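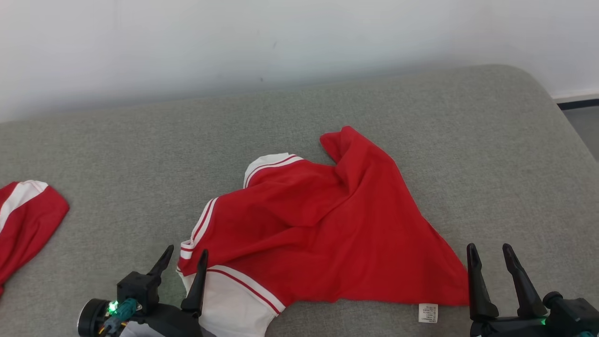 Red garment on the gray cushion, both grippers open at its lower edge.

24 Jan 2023
Posted by the site author

The Endness open day had one station I wanted to see, the garment handling cell, so I skipped the welcome talk and went straight to the back of the building. The system is called Pustora. It has two arms, each with a two-finger gripper, and it works on clothing that has been dropped in a heap.

Most folding demos I have seen start with a shirt laid flat on a hard table. Endness uses a padded gray surface with a woven cover, and the garment starts crumpled. Soft padding gives way when a fingertip presses on it, so the height the planner expects and the height the finger meets are different. The engineer on the stand said the controller allows 8 mm of compression before it treats contact as a fault. On their old rigid table the limit was 2 mm.

The red pieces with white trim are a reasonable test. Thin fabric bunches into points and flaps that look like corners and aren't. A trim band helps if the vision model can tell which seam it follows, and misleads it if the band is folded back. I asked whether the stripes were used as features. They are, but with a low weight, as Endness also wants plain garments to work.

The fingers are black, slightly curved, and taper to narrow points. I would have guessed a wide pad for cloth. The explanation was that a narrow tip can get under a single layer, and a wide one tends to pick up two. Grip force is set by motor current. There is no tactile sensor in this version.

The model was trained on 700 teleoperated episodes, all recorded in December. That is a small set. A cycle is allowed 30 seconds, after which the arms release and back off. I did not get a success rate. I asked twice and was told it would be in the write-up.

Things I would like to see in that write-up: results on a second surface, results with two garments touching, and the fault log from the compression limit. The last one would tell me the most.

Sepp had a bin picking cell in the next bay. I will cover it separately.

Recent posts
Rargate controller teardown, part 2
Notes on cable routing for small arms
Why my gripper calibration drifted
Reading motor current as a force signal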